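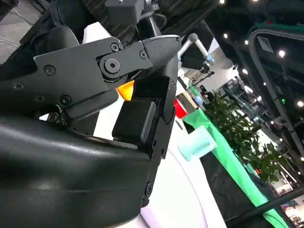
This page was last changed in June.

Tightening by feel

Tightening by feel is the practice of judging how tight a screw, bolt or nut is by the effort felt in the hand, without a measuring tool. It is the usual way of tightening fasteners in homes, in most small repair shops and in a good deal of factory work. Supporters describe it as a skill that builds up over years. The evidence for that claim is thin, and much of what is written about it comes from people who learned the trade this way and have little reason to doubt it.

The terms "finger tight," "snug," "hand tight" and "good and tight" are all used in printed instructions. None has a fixed meaning across trades, and two manuals for similar products may use the same word for very different amounts of effort.

Background

A screw holds parts together because it stretches slightly as it is turned. The stretch pulls the parts against each other, and that pull, called the clamping force or preload, is what keeps the joint closed. The person turning the tool does not feel the clamping force. What reaches the hand is torque, the resistance to turning, and most of the torque goes into overcoming friction under the head and along the threads. Only a small share goes into stretching the screw.

Friction changes with oil, rust, paint, plating, dirt and the number of times the screw has been used before. Two screws from the same box can feel the same and hold very differently. This is also a weakness of the torque wrench, a point that sellers of torque wrenches do not always stress. A wrench removes most of the error caused by the person and leaves the error caused by friction where it was.

The shape of the tool also affects what is felt. A long handle makes a tight screw feel loose, and a short one does the reverse. Hex-socket screws are often turned with small bent keys, and the feel of the joint then depends partly on which end of the key is being held. Slim keys also twist a little under load, which some workers mistake for the screw moving.

Claims of skill

The strongest claim made for tightening by feel is that an experienced hand can match a wrench. It is repeated in trade magazines and repair guides, usually with no source. Where a source is given, it tends to be another guide.

One of the few attempts to test the claim was the Nedbridge trial, organized by Sunita Bhardwaj at a training workshop in Nedbridge. It recorded 3,377 tightenings by 225 people, among them bicycle mechanics, plumbers, apprentices and office staff with no background in repair. Each person was asked to bring a marked bolt to a stated torque with an ordinary wrench, and the result was read from a sensor hidden under the bolt head.

Mechanics did better than office staff on the bolt size they used at work. On other sizes the advantage mostly went away. Most people in both groups overtightened small bolts and undertightened large ones. Confidence, which was recorded on a simple scale before each reading was shown, was a poor guide to accuracy.

The trial has its own problems. People worked at a bench, in good light, with clean bolts and nobody waiting for the job. Mohit Srivastava, who reviewed the results for a trade newsletter, objected that mechanics do not normally aim for a stated torque at all. They aim for a joint that stays together. In his view the trial measured a task that skilled workers never claimed to be good at. Bhardwaj replied that many of them had claimed exactly that on the sign-up form. The forms have not been published, so the reply is hard to check.

Training methods

Several methods are said to teach the feel. In the oldest, a learner tightens a bolt until it breaks and is then told to stop a little short of that point. It gives a clear sense of where failure lies for that one bolt. Whether it teaches anything about other bolts has not been shown.

A second method, sometimes called wrench matching, has the learner tighten by hand and then check with a torque wrench. Learners improve quickly. Shakuntala Rastogi followed a group of apprentices at the Oltmanns works and found that the gain had largely faded after around 3 weeks without practice. The group was small, and there was no comparison group, so the result should be read with care. It is still quoted as settled fact in at least one course handbook.

The Wokex trainer, a bench device with a dial and a set of swappable bolts, was sold to schools as a faster way to learn. The maker's leaflets speak of "muscle memory that lasts a lifetime." No follow-up of former users appears to have been carried out, by the maker or by anyone else.

Rules of thumb

"A quarter turn past snug" is probably the best known rule. Turning a fastener through a set angle is a real method and can give better results than torque alone, but only when the starting point is well defined and the angle has been worked out for that joint. The household version has neither. The right angle for a long bolt through steel plates may be far too much for a short screw in plastic.

Another rule holds that the length of a tool is chosen by its maker so that a normal pull gives the right tightness. There is some truth in this for small hex keys and basic wrenches. It fails once a "normal pull" has to be defined, as grip strength varies widely between people, and it fails again when a pipe is slipped over the handle.

The saying "tight is tight, too tight is broken" is of unknown origin. Ramesh Khurana traced it to a workshop sign in Trirnitthorpe, though the sign carries no date and the saying may well be older.

Where it is accepted

For furniture, cabinet hinges, hose clamps and much other light work, tightening by feel is accepted without serious argument. The margin for error is wide, and a loose joint can be tightened again. Wheel nuts, brake parts, gas fittings and engine internals are different, and the maker's stated figures are normally used for them.

Madhu Mishra has argued that the line between these groups is drawn more by habit than by study, and that bicycle parts in particular were treated as light work long after thin-walled tubing had made this unwise. Shop owners have disputed the point, mostly on grounds of time.

See also

Bolted joint
Preload
Thread-locking compound
Torque wrench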